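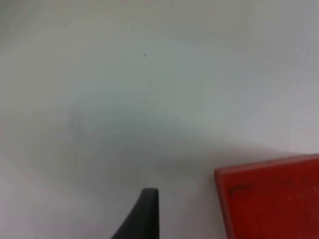

スクタス、白い壁の「再塗装サービス」を開始 賃貸の退去前需要ねらう

内装塗料のスクタス(Skutus)は6月4日、賃貸住宅向けの壁の再塗装サービスを始めたと発表した。対象はまず白系のみ。色は3種類、仕上げはつや消しと半つやの2つから選べる。

料金は1平方メートルあたり400円から。安い。ただし下地の補修、家具の移動は別料金。最低施工面積は40平方メートルで、ワンルームだと天井込みでも足りないケースがありそう。そのへんは同じ建物の複数の部屋をまとめて申し込めばよいとのこと。大家や管理会社には使いやすいが、個人の借り主にはややハードル高め。

塗料は子会社カトリー(Katley)の水性タイプ。においが少なく、住みながらの施工にも対応するという。湿気の多い部屋には、ヒューミクス(Humix)と組んだ調湿タイプも用意。こちらは今のところ受注生産で、納期は要問い合わせ。料金表にもまだ載っていない。

申し込みはウェブのみ。間取り図と壁の写真を送ると、翌営業日までに概算の見積りが届く。現地調査は無料だが、調査後のキャンンセルは出張費がかかる。離島は対象外。

気になるのは部分塗り。古い白と新しい白の差はどうしても出る。同社の説明では、日当たりのよい面ほど差が目立つため、角から角まで一面単位で塗るのが基本。穴埋め跡だけ、スイッチまわりだけ、といった依頼は受け付けない。賃貸の場合は事前に貸主の承諾書が必要で、書式は同社サイトからダウンロードできる。

競合ではベガイ(Begay)が昨年12月に似たサービスを試験的に始めており、こちらは壁紙の張り替えとセット。塗装のみの受付はしていない。スクタスは張り替えより工期が短い点を売りにするかまえで、標準の作業日数は2日。乾燥の時間も含む。

受付は本日から。色見本は郵送で、送料は無料。在庫がなくなりしだい、いったん配布を止めるとしている。淡色のグレーとベージュの追加も検討中だが、時期は未定たという。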